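**Requesting an excused absence for a religious observance in a public school district**

Posted by Temitope Eze

Our congregation in Mellus includes several families whose children attend the public middle school. One of our observances in December falls on a school day and is not listed on the district calendar. The attendance office has told one family that the absence will be recorded as unexcused, and that a quiz missed on that day will be scored as zero. I would like to know what the families should submit, to whom, and how far ahead. I would also like to know whether the congregation may write on their behalf. 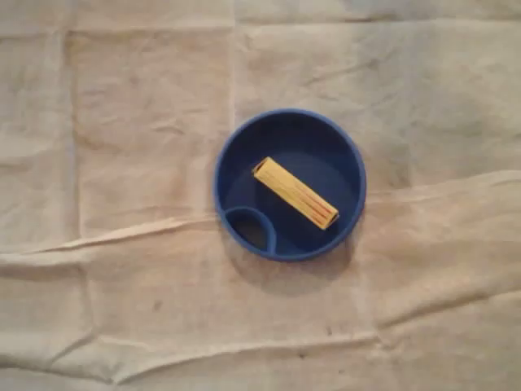 **Ebuka Olaniyan**

The request should come from a parent or guardian, in writing, and should be addressed to the principal with a copy to the attendance office. It should name the student, the date and the observance, and it should ask in plain terms that missed work may be made up. A short explanation of the day is helpful when staff are not familiar with it. When I wrote to the Ezeani district, I described our household table, which on that day is laid with a plain beige cloth and one round blue dish, with a small section divided off at the side. The principal later told me that this made the letter easier to understand. A letter from the congregation may be attached, but it does not replace the letter from the parent.

Many districts have a written policy on religious absences, and its terms differ from state to state. Ask for a copy before you write, and quote the section that applies. In Ezeani the notice period was six school days. Keep a dated copy of everything you send — including any reply that reaches you by telephone, which you should write down the same day.

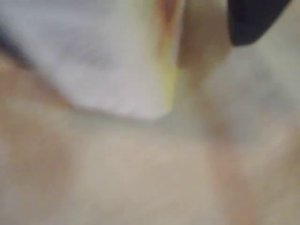

May the school ask for proof that the family belongs to a congregation?

Practice varies by district, and the written policy should state whether a signed note from a parent is enough. If the office asks for more than the policy requires, the parent may ask for that request in writing and refer it to the superintendent.

**Gomalia Parents' Forum**

We agree with the above. The quiz should be raised separately with the teacher, as the attendance code and the grade are often handled by different people. Our members had the absence excused and still had to ask twice about the grade.

The school board is also worth writing to if you want the day added to next year's calendar. Public comment in Gomalia is limited and you have to sign up by 4:30 p.m. Check your own board's rules.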